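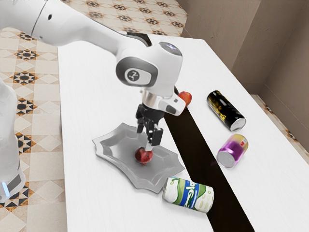

Gripper over the pomegranate, Clalten simulator.

I've had the Clalten kit since June and I'm still grinning! You get the arm, a two-finger gripper and a tabletop full of fruit and drinks cans, all on screen, for £118. Pomegranates are my favourite test (round, heavy-looking, awkward). The tiled floor is lovely too, though my old laptop wheezed a bit. Setup took me most of Saturday and the manual is dreadful. Four stars from me, and I'd buy it again.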